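Cell notebook — Runel bench, folding task
Sunday, late start

Going over the house rules before we run the next block. Fongchan wants them in one place so the Kuseo people stop asking. Writing as I go, will tidy later (probably won't).

1. Hands out of the reach zone whenever the arms are enabled. Not "when they're moving". Enabled. If a sleeve needs straightening, disable, fix it, step back, say "clear" out loud, enable. Yes even if you're alone.

2. Stop button checked at start of every session, by the person who will be standing next to it. Write initials. Last block has three sessions with no initials and I had to mark them all doubtful.

3. Start state. We agreed on flat but not smoothed. Do not iron it out with your palms, the whole point is that the garment starts with creases. Also don't scrunch it into a ball, thats a separate task with its own sheet. Rumpled, inside reach of both arms, go.

4. Speed cap stays at the low setting until 10 clean cycles in a row, then one step up. Any grip on the table surface resets the count to zero. Petchrat argued for five. Left it at 10 for now, can revisit in July.

Pale yellow one up first. Bottom edge, right side is where I'd look for trouble, the cloth doubles up there and the jaws can take two layers when you want one.
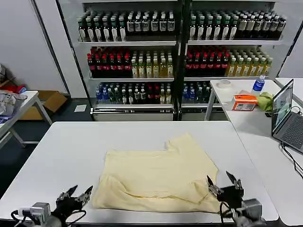

Yellow garment, start check. Right gripper by the lower right edge, fold bunched near the bottom.

Two-layer grips: log them as "double", don't log as "fail". Different cause. If the fold then comes out ok anyway it is still a double. I know it makes the numbers look worse.

5. Cables. Look at the loop by each wrist before enabling. Needs slack for the full turn, and shouldn't be able to snag on the gripper. If in doubt run the wrist through its range by hand, power off.

6. Fingertips wiped every 1000 cycles, pads inspected at 2000, swap if there is any edge you can feel with a nail. A rough tip pulls threads and then we blame the cloth. Left arm is at nearly 2000 going by the Fisby log so somebody please do that one before tomorow.

7. Side tables are for stuff, work table is for the garment. No tape, no bottles, no phones on the work surface, not even in the corners.

8. Leaving the bench = disable. Coffee counts as leaving.

Open: do we need a second person for speed changes? Fongchan says yes, I say only above step two. Ask Petchrat. Also the sheet needs a column for who reset the garment — right now it's in the notes field, half the time missing.

Stopped 6:40, arms parked, power off.

Comments (3)

Fongchan Thongsuk: Second person for ALL speed changes please. Otherwise fine. Can rule 1 go on the wall in big letters?

petchrat: still think five is enough but ok. Will do the left pads in the morning

kuseo_bench2: does "double" include when it grabs the sleeve and the body together? we had a few of those and put them under fail

Runel bench notes. Internal contact: ask at the Fisby desk. Do not copy outside the group. Back to top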